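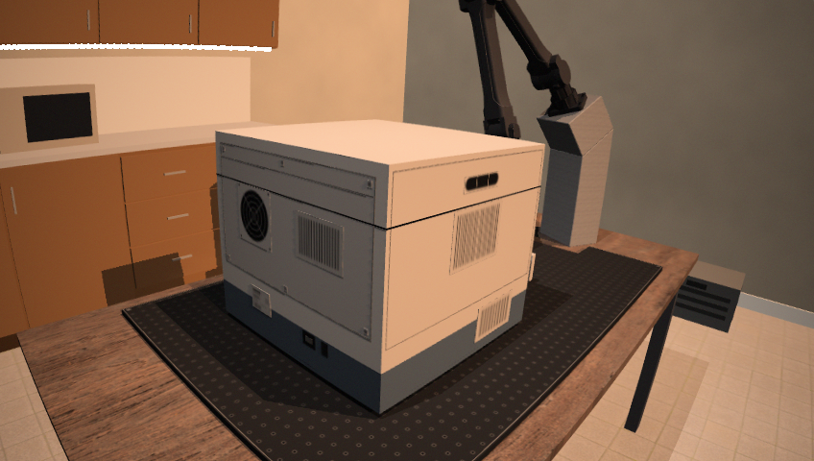 More examples will fix it, was the word from Allorach again this morning, and I wrote it down because I want to see how it reads in October.

June 9, 2018

Another day of feeding Kokatis. I drive the simulated arm through the job, save the run, reset the kitchen, drive it again. The target is 3,000 runs. We have 395, and a fair few of those I would throw out if it were up to me. It isn't.

My gripe is the same as last week's. Every run gets the same kitchen: orange-brown cupboards, tiled floor, arm bolted to its grey pedestal, dark mat on the wooden top. The big boxy machine with the fan grille and all the vents is drawn down to the screws, and I'd love to know what the learner is supposed to get out of a screw. Maybe it's picking up the shape of the thing. Maybe it's picking up the colour of the cupboards. The score sheet can't tell me which, and I've asked.

Spent the afternoon on handle runs for the Tully set. My own habits are all over them — I come in from above, fuss with the wrist, then close up. If it learns anything it will learn to fuss. 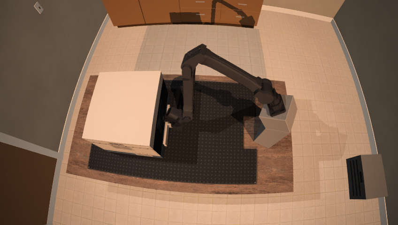
Surely a bit of fussing is good for it, came the reply from Jinico when I put this in the shared notes, as it ought to see how people correct themselves. Fair enough, on paper. But then somebody should mark which bits are the correcting and which are the job, and there's no column for that. I suggested one. It's been "noted".

Deleted 7 runs before supper, all mine, all sloppy. Kept 2 I wasn't sure of. I don't trust a pile of data where the person making it also decides what's good, and I don't much like being that person.

Tomorrow: more handles. Ask again about moving the lights, or at least changing the floor. Wrist is sore, the left one, which makes no sense as I steer with the right.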